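Step 3: Fitting the processor

Before you touch anything, read this step all the way through once (I didn't, my first time, and spent a whole evening in May regretting it!). The Kincaid build guide gives you two pages on this, and I've boiled them down to the bits I use.

1. Unplug the power cord and hold the power button in for a few seconds.

2. Lay the tower on its side so you can look straight down at the motherboard.

3. Lift the little lever beside the socket and swing the metal frame open.

4. Match the small triangle on the corner of the chip to the one on the socket, then set the chip down flat. No pushing!
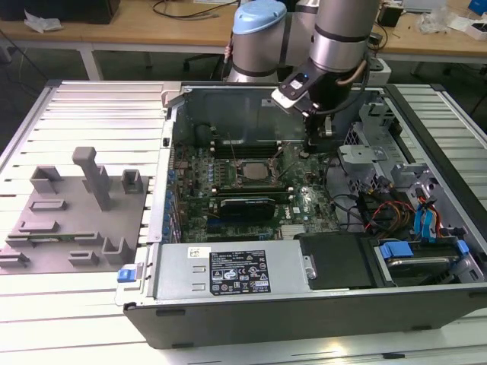
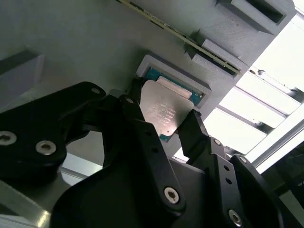
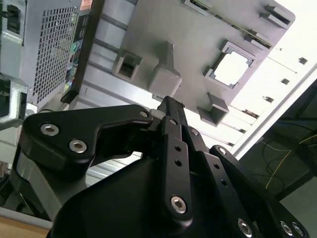
5. Close the frame and bring the lever back down. It takes a bit of force and it may creak – mine always does.

6. Add a pea-sized blob of paste and screw the cooler on, going corner to corner, a couple of turns each.

Caution: Hold the chip by its edges only. If you get a fingerprint on the underside, stop and clean it before going on.

Note: My friend Lihua Fan swears by spreading the paste with an old card. I've tried it both ways and can't tell the difference, so do what you like.

7. Plug the cooler fan into the header marked for it. On my Polia board the fan idles at 800 rpm, and if yours reads zero on the start-up screen, go back and check that plug first.

When the fan is spinning, shut everything down again and move on to the memory in Step 4.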